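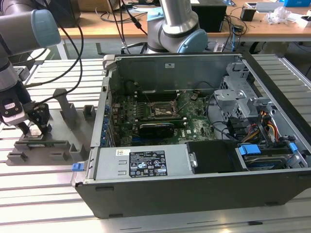

Vol. 25, No. 6, p. 30

4. Asking prices and reductions

4.1 Data

The listings used in this section come from the Verbruggen brokerage archive, which keeps a copy of each advertisement every time the broker edits it. After removing sailing yachts, project boats and duplicate entries under a second broker, we were left with 2,438 listings of used motor yachts. For each one we have the first asking price, every later asking price, the length overall, the year of build, the port where the boat was lying and the date it was withdrawn or marked as sold. The last update of the archive we used is dated 27/06/2018.

Sale prices are not recorded. A listing marked as sold tells us that a contract was signed, but the final figure stays between the parties. Everything below therefore concerns asking prices only. Van Damme, in her earlier work on the Ekcombe market, used the last asking price as a stand-in for the sale price. We do not follow her in this, as brokers at Dratenberg told us that a survey often leads to a further allowance that never appears in the advertisement.

4.2 Timing of the first reduction

A reduction was counted when the asking price fell and stayed down for at least 30 days. Shorter changes were mostly typing errors or boat show offers that were later withdrawn. Changes of currency were converted at the rate on the day of the edit, and a listing that moved from tax paid to tax not paid was left out.

Most owners wait for a full season before they cut the price. The first reduction tends to come in the fall, when the owner has a winter berth to pay for and the broker has a list of viewings that led nowhere. Boats listed in June are an exception. They arrive late for the summer buyers, and many are reduced within the same season. 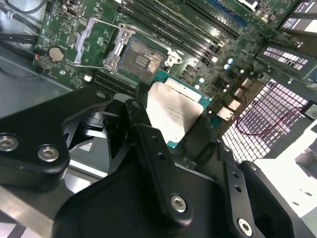
Length matters as well, though less than we expected. Boats over 25 meters stay on the market longer before the first cut, but the cut is larger when it comes. Gatchalian suggests that owners of larger yachts can cover part of the running costs through charter and so feel less pressure to sell. Our data do not record charter use, and we can't test this directly. The pattern in Figure 6 would fit his account, but it would also fit a simpler one, in which there are few comparable boats and it takes longer to see that the price is too high.

Figure 6. Months from first listing to first reduction, by length overall. Listings with no reduction are excluded.

4.3 Wording of the advertisement

Brokers announce a reduction in different ways. At Clodedlow the usual practice is to change the number and leave the text alone. Elsewhere the cut goes into the headline, often in capitals. We coded each reduced listing by whether the headline mentioned the new price. Listings with such a headline were marked as sold sooner, but they also had deeper cuts, and once the size of the cut is included in the model the difference is small. The coding rules are given in Appendix B.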